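Notebook, kitchen sim / spoon pick
Monday, July

Wrist went through the counter again. Writing it up properly this time, as the last two write-ups consist of the word "weird" and a seed number.

Short version for Hoi-yan, who will be reading this before coffee: the planner reports a clean grasp, the controller reports a clean grasp, the log reports a clean grasp, and the force channel reports that the fingertips are trying to leave the kitchen by way of the countertop. Three out of four systems are happy. The fourth one is the one that would have cost us a gripper.

Setup was the standard Dellach kitchen, island layout, nothing moved by hand. Task is spoon pick from flat, approach from straight above, close, lift. Controller is the Irnance branch as of this morning, with my change to the hover height and Maribeth's change to the logging. Scene loads fine. Arm homes fine. First batch ran over the weekend and I came in to a summary line that said 190 successes, which made me feel good for as long as it took to open the force plots.

What the plots show: on the final drop the vertical force climbs, flattens out dead level, and stays there until the fingers start to close. Dead level is the giveaway. Real contact wobbles. That line looks like somebody laid a ruler on it, and the value it sits at is 2000, the clamp I put into the config back when I was sure we'd never get near it. So we have no idea what the force really was. We know it was at least the number I typed in while eating lunch.

The success check does not look at force. It looks at whether the spoon is above the counter at the end. If you jam the fingers into a rigid slab hard enough and then close them, the solver gets upset and spits the spoon upward, and the arm happens to be going that way too. Success! I replayed one with the contact points drawn on and the spoon spends the first part of the lift touching neither finger. It simply rises, like a soul.

Things I ruled out before lunch:

Spoon mesh. Swapped in a plain flat box of the same length. Same plateau. Maribeth had bet on the mesh and has taken it well.

Friction. Turned it up, turned it down. Changes how far the spoon flies. Does not change the push.

Time step. Halved it. The plateau got smoother, which I could have done without.

Clutter. Stripped the counter down to the spoon only, no kettle, no toaster, no soap dispenser. Same plateau, tidier kitchen.

Then I did what I should have done first and stopped the arm at hover to compare where the fingertips were with where the planner believed they were. The planner believed they were higher. Not by much, and always by the same amount, whatever the pose. Always the same amount means a frame problem, and a frame problem means somebody edited a number in one file and not in the other.

Went digging. There are 2 tool offset files. One belongs to the arm description and one belongs to the Utport package, which copied it at some point so that it could run without the arm description being installed. When we swapped to the longer fingers, the arm description got the new length. The copy did not. The planner reads the copy. The simulator reads the original. Each of them is completely right about a different gripper.

I'd like to say I don't know who made the finger change. The commit has my name on it and the message says "fingers, should be fine."

Reran with the spoon pick paused just before the final drop, to have one clean reference pose for the comparison.

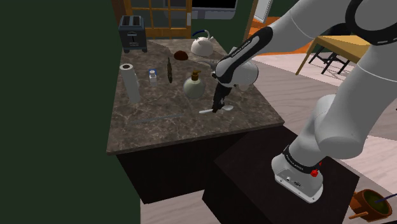
With the copied offset corrected, planner and simulator agree on the fingertip height to the last digit either one prints. Let the drop run. Force comes up, wobbles, settles low, fingers close, spoon goes up while being held by the thing that is supposed to be holding it. I watched it a few more times than the experiment needed.

Now the part that isn't funny. The Utport package is also what runs on the Hung cell. Same copy of the file, same old finger length. I walked over and checked, and the cell still has the short fingers mounted, so the old number happens to be correct over there. The long ones are in a bag on the shelf next to it with a sticky note saying "fit these." If anyone had followed the sticky note, the first top-down pick would have driven the tips into the table, and the table over there doesn't have a clamp in a config file. It has the arm's own protective stop, which I trust, and the fingers, which I don't.

I took the sticky note down and put up a ruder one. Hoi-yan has the key to the cell and knows not to lend it out for a finger swap until this page says otherwise.

Done today:

Offset file in the Utport package deleted. It now reads the one from the arm description and refuses to start if it can't find it. This will annoy everyone who runs it standalone. Come and see me.

Success check now fails the run if the force channel hits the clamp at any point. Reran the weekend batch through the new check on the saved logs and I'm not writing the new success count in here until I've had dinner.

Added a check at startup that moves to hover and compares fingertip height from both sides. If they differ it stops and prints which file each number came from.

Not done:

Side grasps. Same offset, different axis, so they were presumably wrong too, just wrong in a direction with nothing to hit. Need to look at whether the fingers were overreaching on the mug task. That would explain the mug results, which we had been explaining with lighting.

The lift that isn't a lift. Force limit catches this version of it, but the check still gives full marks to any spoon that is airborne for any reason. Maribeth wants a contact condition: both fingers touching for the whole lift. I agree and have asked her to write it, on the grounds that she didn't break anything this week.

Slides. The old success figure is in the slides for the review. Hoi-yan, please pull it before somebody quotes it back to us.

4:40, addendum. Maribeth found another copy of the offset, inside the calibration script, with the length typed in by hand and a comment saying "temporary." It's the short one. Calibration on the Hung cell is off limits as well until it's gone. She is searching the rest of the repo for that number now, and I can hear her sighing from here.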